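I'd read The Salt Room twice before I met Songül Toprak, once for pleasure and once with a pencil, and I still managed to get the name of the lighthouse wrong in my first question. She was very nice about it. "It's Clarach, like the bay," she said, pushing the biscuits towards me. "Everyone says it differently. My own editor said it differently for a year."

We were at her kitchen table at ten in the morning, in May, with the back door open and next door's radio going. Songül had been up since five. She writes until nine and then, she says, she's no good for anything but talking.

If you haven't come across the book yet, it follows a widow called Bulex (first name never given, and don't bother looking, I checked) who takes a job cataloguing a dead man's letters and starts finding her own name in them. It's a ghost story for the first hundred pages, then a sort of love story, and then something I won't spoil. I cried on a train.

"It was meant to be funny," Songül told me. "I wrote 52 pages of a comedy about a woman who is bad at filing. My agent, Kerstin, rang me up and said, this is very sad, did you know it was sad? I didn't. I was quite offended."

Kerstin Eide comes up a lot. She took Songül on after 99 agents and publishers had said no to an earlier novel, Kocabaş, which is still in a drawer upstairs. I asked if we'd ever get to read it.

"No! It's dreadful. It's 1090 pages and in every one of them somebody looks out of a window."

She keeps the rejection letters, though, and not in a bitter way, as far as I could tell. A few of them were useful. One said her dialogue sounded like people waiting for their turn, and she has read every line aloud ever since, doing the voices, which her husband puts up with.

I wanted to know about the letters in the book, as they're the bit readers go on about – each one sounds like a real man with a real bad back and a real grudge against his brother. Did she plan them out?

"I wrote them by hand, on proper paper, and posted them to myself. You have to wait then. You've forgotten half of what you put by the time it lands on the mat. I'd open it and think, oh, he's being cruel here, I hadn't noticed he was cruel." She used only a few of them in the end. The rest are in a box with Kocabaş.

We got on to endings, and I told her I'd had a row with my sister about the last chapter. My sister thinks Bulex stays in the house. I think she goes. Songül listened to all of it with her chin in her hand and then asked me which of us was the older, and wouldn't say another word on the subject. (It's my sister. I've been turning that over ever since.)

There's a new one on the way. It's called Zono, it's set among the people who build stage scenery for a touring theatre, and it has, she promises, no ghosts at all. She spent most of last winter hanging about in workshops for it, asking what things were called.

"They're lovely people to listen to. They never describe anything, they just point and say, pass me that. I had to learn to write a whole conversation where nobody says a noun."

It stands at 2197 words, so don't hold your breath. She'd deleted a good deal more than that the week before I came, and seemed thrilled about it. I've never met anyone who so enjoyed throwing things away, and I said so, and she pointed out that she'd kept every letter.
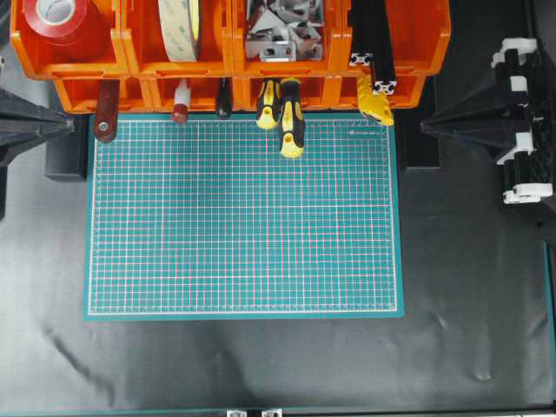
What Songül is reading now

Mostly old crime paperbacks, the shorter the better, and a history of salt that she bought for the last book and never opened. She's on chapter two and says she wishes she'd read it first.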